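Two weeks with the Trundum handheld gripper kit
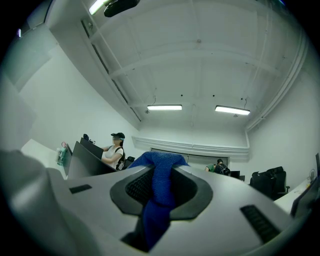 Jamshid Nouri wants to know if it's worth the money for a small shop or if he should just wait for the June version. Fair question, he asked it before I even had the thing charged. Short answer - buy it if you do cloth, wait if you don't. Long answer is the rest of this, typed fast between other stuff.

So. The kit. You get 2 grippers, a charging dock, a bag of straps, a spare set of finger pads and a printed quick start that is four pages and mostly warnings. You hold the grippers, do the job with your own arms, and the recordings get used to train whatever arm you have. Most of you reading know the drill. 3,600 dollars for the set, plus the yearly plan if you want their cloud thing. I did not want their cloud thing. Signed up for the trial anyway to test it, more on that further down.

Setup. Pairing was quick the first time and awful the second. Left one found the laptop right away, right one sat there blinking. Fix is to hold the button until it buzzes twice, let go, THEN open the app. The quick start has it the other way round. Wrote to support and Theano Tzanetos got back to me same afternoon with the right order, so points for that. She says the printed sheet is getting redone.

Weight. Fine for an hour. After that I feel it in the wrist, right side mostly. The body is wide and rounded and it does get in the way when you reach into a box or a low shelf. On an open table, no complaints. Delali has smaller hands than me and needed the strap on the last hole, still a bit loose. They should just sell a small strap.

Cloth is where it earns its keep. We did knitted stuff, towels, a few T-shirts. Pads are soft and grab one layer if you come in flat. Come in at a steep angle and you get two layers or none. Chunky knits bunch up, so pinch less than you think you need. I had the grip strength way too high for the first couple days and was wondering why every fold looked like a dropped sock.

Hard things, meh. Mugs ok. Anything thin like a ruler or a card, forget it, the pads roll over the edge. The Distetti set I tried last year was better here and worse at everyting else.

Recording. 200 demos of a simple fold, one long afternoon, me and Arnaldo trading off. 40 of them got flagged by the app as bad tracking. I went through the flagged ones and most were me moving too fast, a few looked perfectly good to me. You can override the flag but only one clip at a time?? Please add a select all. Please.

Export is good. Plain files, sensible folder names, timestamps that line up left to right. No converter needed for our stack. This alone puts it ahead of the Tokora kit, where I lost most of a week just getting the clocks to agree.

The cloud trial - skip it. Uploads crawl, and the preview player drops to a tiny window every time you scrub. Local app does the same job and doesnt nag.

Battery. Got through a morning of stop and start use, not a full day. Dock charges both at once. The contacts are fussy, you have to press down till it clicks or you come back after lunch to a dead gripper. Ask me how I know.

Noise - a low hum when the motor holds, goes away when you open up. Didn't bother anyone at the desks near us. Tonantzin did ask me to quit testing the buzzer during her call.

Stuff I'd change: smaller straps, bulk override, a case. There is no case! At this price! I'm carrying it in a gym bag wrapped in a sweatshirt.

Jamshid, back to you. If the June one really has the new pads and you mostly handle flat parts, sit tight. For laundry type work I'd get this one now and I did, the loaner goes back and ours is on order through Chatzigeorgiou. They had it in stock, the Trundum site didn't.

Will do a second post on training results once there's something to show. Comments are open, if anyone has a trick for thin cards I'll take it.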